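Bramwell Allotment Society
Notes of the September meeting, 7.30 pm

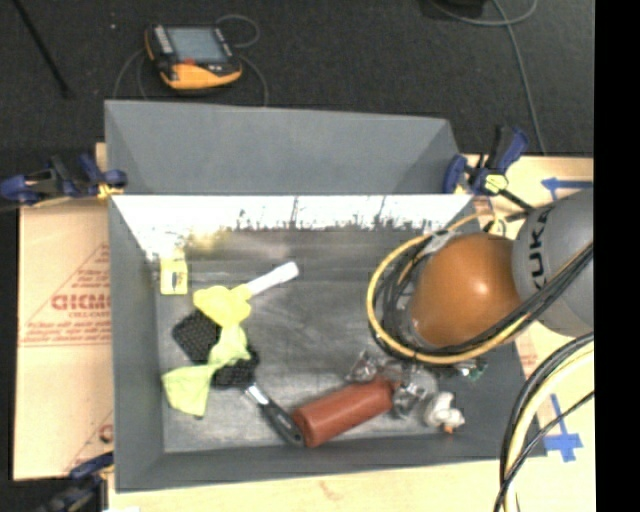
Roswitha Pichler asked whether the water butts could please come before the seed order this time, as we ran out of evening in the summer and her end of the site was carrying cans from the lane for weeks. Everyone was very happy with that, so butts first.

Fiachra has had a kind quote of 499 pounds for two large butts and the guttering to feed them, and after a good long chat (and more of Yu-ting's ginger cake) it was agreed to go ahead.

Seed order: lists to Ylva by the 10th, please, with your plot number on. Broad beans are up again, I'm afraid.

Plot 9 is still free. Man-lok will write to the next family on the list.

Closed at 9 pm, with warm thanks for the tea.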